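The case for the soft pencil case

Every September the supply lists come home, and every September somebody decides that children need a hard plastic box with a snap lid. I've bought both kinds over the years. I think the soft zippered pouch is the better choice, and I think the rest of the work table should be run on the same idea.

The argument for the box is that it stacks. That matters in a shop. At home, a pencil case gets shoved into a backpack beside a lunch and a pair of runners, and a box cracks at the hinge. The Firkeck box we bought went that way before Christmas. A pouch gives a little and goes in wherever there's space.

People say you can't find anything in a pouch. You can if you open the zipper the whole way. Most kids pull it halfway and dig around in the dark, and then ask you for an eraser.

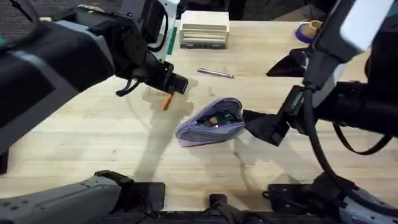

Short pencils are another point in its favour. A box with moulded slots is made for a new pencil, and once it's been sharpened down it slides around and rattles. In a pouch the length makes no difference. I'd keep a pencil until it's too short to hold, and I don't see why a container should get a say in it.

Price comes into it too. The Vosden catalogue runs to 691 items, and 60 of those are for storing other items on a desk. There are trays that clip to trays. Our school in Timencombe has 800 students, and if each family bought one tray they didn't need, that would be a lot of plastic for the sake of a few pens.

The bigger question is what else belongs on the table. I've read the advice that a child's work surface should be clear except for the job at hand. I don't agree. A half-finished build on a green baseplate can stay out for days and do no harm, as long as it's pushed to the back. Making a kid break it up before homework only guarantees a fight about homework. 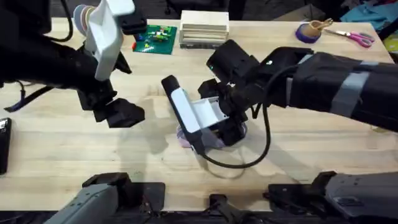 My rule is that the front half of the table is for working and the back half is for whatever's still going. Homework needs the width of an open binder and an elbow on either side. The back can hold the bricks, the tape and whatever came out of the recycling that day. When it spills forward, it's time to put something away. I've seen the Shakya method, with its six labelled zones, and it took longer to learn than the spelling words.

Scissors and tape should stay out as well. They get used daily and they get lost the minute they're put somewhere sensible. Coloured handles help. 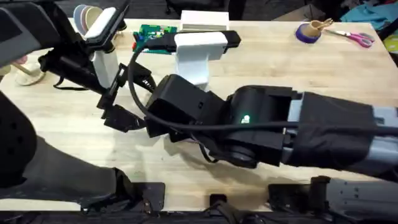
What I'd put on the list instead

One soft pouch with a zipper that runs smoothly. Pencils, an eraser, a sharpener, one pair of scissors. Leave the boxes and trays off, and let families use what's already in the drawer at home.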